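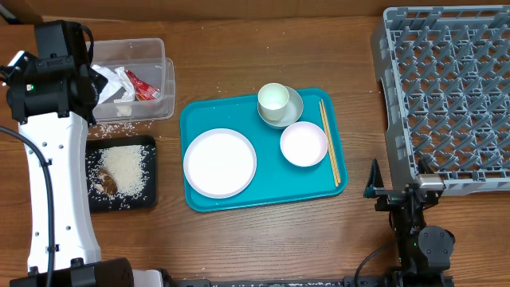
Visitación Barriosです。前のメールで指の交換は肩から先の条件を変えずに比べたいとのことでしたが、左右で別の指を付けたままだと、指の差なのか腕の差なのか分からなくなりませんか。こちらでは同じ腕に2種類を順に付けて取り直しました。手順と数字を下に書きます。

台の上の物は食後の片付けの並びです。青緑のトレーに皿、ソーサー付きのカップ、小鉢、箸。横に透明の容器と、米粒の載った黒いトレー、右奥に灰色の水切りラックという配置で、これは両方の指で共通にしました。

比べたのはClisenの標準指と、Skandauの細い指です。制御器はどちらもSeguraで、ゲインは触っていません。把持を試した回数は合わせて693回、そのうち制御器側の通信エラーで無効にしたものが8回です。無効分は以下の数字に入れていません。

大皿。標準指のほうが安定します。細い指は縁に掛かる面積が小さく、持ち上げた後に皿が手前へ回ることがありました。把持力を上げると回転は減りますが、今度は離すときに縁に引っ掛かります。

カップ。細い指のほうが楽です。標準指だと、カップがソーサーの中心から寄っているときに指先がソーサーの縁に先に当たります。接近方向を変えれば避けられますが、その分だけ経路の作り直しが要ります。

箸。標準指は2本まとめてならつかめます。1本ずつは無理でした。細い指は1本ずつでもつかめますが、トレーの底に指先を擦る高さまで下げる必要があり、高さの誤差に弱いです。

小鉢。差は出ませんでした。

米粒。どちらの指でも粒を拾うのはあきらめて、黒いトレーごと傾ける方法にしました。台にこぼれた分は対象外です。ここは別の道具を考えたほうが早いと思います。

総合の成功率は標準指で81パーセントでした。細い指のほうは箸の試行が多く、そのまま並べると不利になるので、物ごとに分けた表ができてから出します。

もう一つ、ケーブルの件です。腕の外側に輪を作って逃がす今の取り回しだと、手首を大きく回したときに輪が張ります。標準指の取り付け部は少し厚いので、余裕がさらに減ります。比較の間は手首の可動範囲をソフト側で狭めてありますから、同じ条件で試す方は設定ファイルの wrist_limit を確認してください。初期値のままだと結果が合わないはずです。

以下、元のメールへの返事です。

Chiyo Minami さん wrote (2023-05-15):
> Wetthorpeの双腕台で指の比較を始めます。左にClisen、右に
> Skandauを付けて、同じ食器の並びで交互に動かす予定です。
> 腕の組み替えをしなくて済むので、1日で両方のデータが取れます。

時間の面はその通りです。ただ、左腕と右腕では水切りラックまでの距離が違います。ラックに差す動作は右のほうが短く、指と関係なく右が有利に出ます。交互に動かすなら、途中で指を左右入れ替えてもう一巡やってほしいです。

> カメラは上からの1台だけで足りるでしょうか。手首カメラも
> 付けられますが、校正をやり直すことになります。

皿と小鉢は上からだけで足りました。箸は手首側があったほうがよいです。上からだと指先が箸に重なった時点で位置が読めません。透明の容器も、縁の検出が照明で変わります。校正をやり直すなら、指を付けた後にしてください。先にやると指の長さの分をまた直すことになります。

> 結果は成功率だけ書けばよいですか。

失敗の種類も残してください。「滑り」「接触」「経路なし」「通信」に分けてあれば、こちらの記録とそのまま合わせられます。所要時間は、制御器のログに残る値で構いません。

細い指の予備が1組あります。必要なら送りますので、取り付けねじの規格を教えてください。8月までに戻してもらえれば大丈夫です。

Visitación Barrios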